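Vitik Jaws: a wrist-camera comparison of two needle driver heads for automated suturing

README for the June release 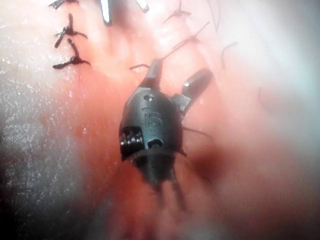 What's in the release

We spent the spring bolting two different jaw heads onto the same arm and asking both of them to do the same stitches, over and over, until we had opinions. Now we have data too! This package holds the recordings, the arm logs, the grading sheets and the small set of scripts we used to put them side by side.

There are 1180 trials in all. Of those, 621 were run with the head we call Solix and the rest with the head we call Opoku. Those are our bench names for the two jaw assemblies, and they show up in every folder name and every log, so it's worth getting used to them early. Vitik is the controller. Starnari is the camera mount and the calibration code that goes with it.

All trials were done at a bench. None of the data should be used to make decisions about care for a person, and nothing in the package has been tested for that.

Why we did it

Most of the comparisons we could find score a gripper by whether it finished the job. That's fair, but it throws away the part we love, which is everything that goes on in the last little bit of travel before the jaws close. Does the head come in square? Does it brush a thread that's already there? Does it back off and try again, and if so, does it back off far enough to see anything?

So we put the camera close. The view looks down past the jaws toward the spot where they're going to work, and you get the jaw angle, the nearby knots and the loose thread all in one look. It took us a few tries to find a camera position that kept the jaws sharp without letting the housing block everything, and we're really happy with where it ended up.

Folder layout

trials/ - one folder per trial, named by head, then a running number
trials/.../wrist/ - wrist camera frames as PNG
trials/.../arm.csv - joint angles, jaw command, jaw reading
trials/.../grade.txt - the grade and any free notes
calib/ - camera to jaw calibration, one file per head
splits/ - train, check and hold-out lists
tools/ - viewer, resampler, grading script
CHANGES - what we fixed since the first upload

The running numbers have gaps. Trials that were stopped before the jaws moved were left out, and we kept the old numbers so they'd still match our notes.

What a trial looks like

Every trial follows the same plan. The arm starts at a hover above the work area with the jaws open. The controller picks a target, moves in, closes, pulls, and returns to hover. The log starts at the hover command and stops when the arm is back.

Targets come in three kinds:

grab-needle - pick up a needle that has been set down
grab-tail - pick up the free end of a thread
clear-tail - move a loose thread out of the way and let go

The third one started as a warm-up exercise. It ended up being our favorite, because it pulls the two heads apart more than anything else we tried. Loose thread is thin, it's dark, it curls any way it likes, and a head that does fine on a needle can make a real mess of it.

The log columns

t - seconds from the start of the trial
q1 to q6 - joint angles in radians
jaw_cmd - commanded opening, 0 is closed and 100 is fully open
jaw_read - measured opening on the same scale
contact - 0 or 1, from the motor current check
phase - hover, approach, close, pull, return

Please note that jaw_read comes from the drive side of the cables. When a cable stretches, the motor thinks the jaws have moved a little farther than they have. The Solix calibration file has a correction for this and the Opoku file has a simpler one. Both are applied by the resampler unless you pass the raw flag.

Grades

Each trial was graded from the recording after the fact, on a four-step scale:

3 - clean, first try
2 - done, with one or more retries
1 - done, but something else got moved or pulled
0 - not done

A grade of 1 is the interesting one. If you only care about success you can fold it in with 2 and 3, but then you'll lose the trials where a head did its job and dragged a neighboring tail along with it. The viewer lets you filter on it, and we'd suggest spending some time there before training anything.

What we saw

Solix is the better head on needles. It holds angle well once it's closed, and its retries are short. On clear-tail it tends to come in a bit too steep and press down on the thread, and then the thread slides out sideways when the jaws shut.

Opoku is slower and, at first, we thought it was plain worse. Then we turned down the approach speed and it came alive! It picks up free ends very nicely at low speed, and it leaves nearby knots alone. It still struggles with needles that lie nearly in line with the jaws.

Neither head likes glare. Moist-looking surfaces throw back a lot of light, and when a bright patch falls across a thin dark thread the thread can fade out for several frames. Our detector lost more targets to this than to blur. We tried lowering the exposure, which helped with the bright side and made the shadowed side hard to read. In the end we left exposure fixed for all trials so the two heads would be judged on equal terms.

We haven't put a single score on either head, and we'd ask you not to boil it down to one either. They're good at different things.

Getting started

Unpack everything into one folder and keep the names as they are. Then:

python tools/check.py
python tools/view.py --head solix --grade 1
python tools/resample.py --rate 16 --out resampled/

The first command looks for missing frames and bad log lines. The second opens the viewer on the trials graded 1 for Solix. The third writes frames and arm logs on a shared clock at 16 samples per second, the rate we used for our own training runs.

The viewer needs a screen. If you're on a remote machine, add --dump and it'll write contact sheets to disk for you.

Splits

The hold-out list has 100 trials and covers both heads and all three target kinds. Please keep it out of training, including for pretraining the detector. The check list is for picking settings. We split by bench setup so that the same arrangement of knots and threads doesn't turn up in more than one list - our first split didn't do this, and the numbers we got from it were much too cheerful.

Known problems

The contact column flickers during fast moves. Take a short median over it before you use it.

A small number of Opoku trials have the phase stuck on "close" after the pull has begun. They're listed in CHANGES. You can recover the real switch point from jaw_cmd.

Depth is not included. We had a second camera planned and the mount got in the way of the cables, so that's for next time.

Cables near the base of the head can drift into the lower part of the view. They sit outside the focus range and look like soft dark streaks. A detector trained on sharp thread mostly ignores them, but ours did grab at them once or twice early on, so we ship a mask in calib/ that covers the area.

Threads aren't labeled one by one. A trial has one marked target, and the other strands and knots in view carry no label at all. Don't read a missing label as "nothing there".

Adding your own head

We'd love to see more heads in the set. You'll need a calibration file in the same format, a jaw scale that runs from 0 to 100, and enough trials on all three target kinds to make a comparison worth having. Run tools/check.py on your folder, then tools/grade.py, and grade without looking at the arm log first. We found that once you've seen the current spike, you start seeing a slip in the pictures too.

If your jaws are much wider than ours, send the calibration file before you record everything. The Starnari mount has a little room to slide forward and back, and the right position makes a big difference in how much of the target you can see during the close.

Changes in this release

- fixed swapped q4 and q5 in the early Solix logs
- added the cable mask
- new splits, by bench setup
- viewer now steps backward without reloading the trial
- grade notes cleaned up for spelling, wording left alone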